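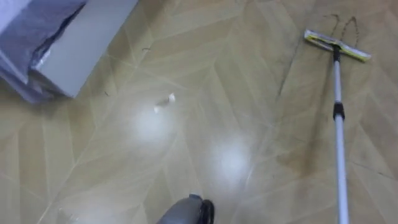 Floor in chevron-pattern planks, glossy finish, with a white box standing on it.

Kerlow Handheld Games Collection
Storage and Display Inspection Checklist, wrist and pocket LCD games
Inspector: Hashini Weerakoon
Second reader: Frans Claeys
Date: April 27, 2020
Units on register: 95
Result codes: OK / FIX / HOLD

1. Battery compartments

1.1 Cells removed from all units not on display. OK
1.2 Contacts free of white or green residue. FIX
Comment: Residue on both contacts of 1135 (Dometar racing watch, gray strap). Clean with white vinegar on a swab, then isopropyl alcohol. Do not scrape; the plating is thin on this model.
1.3 Compartment screws present and not stripped. OK
Comment: Replacement screw in 1135 is slightly long. Do not tighten fully.
1.4 Cell type written on the unit tag. FIX
Comment: Tags from the October intake give voltage only. Add the cell code.

2. Displays

2.1 No dark bleed at the corners of the LCD. FIX
Comment: Bleed on 2158 has spread since the last check and now covers nearly 2 mm at the lower left. Move to flat storage, face up. No repair planned.
2.2 All segments light on reset. HOLD
Comment: Not tested on the Plonby maze watches. Etornam Ametepe has the low-current supply until the bench work is finished.
2.3 Polarizer film flat, no bubbles, no vinegar smell. OK
2.4 Printed background aligned with segments. OK

3. Straps and cases

3.1 Straps not sticky to the touch. FIX
Comment: The character-head watches by Marar have soft vinyl covers and these are losing plasticizer. Two had stuck to their bags. Rewrap in silicone release paper. Polyethylene bags are not to be used for this maker again.
3.2 Spring bars in place, no rust. OK
3.3 Flip-up covers open and close without force. OK
Comment: Hinge pins on the Plonby line are brittle. Test once per inspection only.
3.4 Buttons return after pressing. OK

4. Shelving and light

4.1 Relative humidity between 35 and 50 percent. OK
4.2 Display lamps off outside open hours. FIX
Comment: Timer was still set to winter hours. Reset during inspection.
4.3 No direct sun on boxed items. OK

5. Records

5.1 Register number on unit, bag and box all match. FIX
Comment: Box for 2158 carries the old number in pencil. Adjoa Amissah to correct.
5.2 Maker and licensed character entered in separate fields. HOLD
Comment: Several Marar entries have the character name in the maker field. Nhyira Issahaku is checking against the original packaging before any edits.

Items marked FIX are to be closed before the next loan goes out. HOLD items carry over.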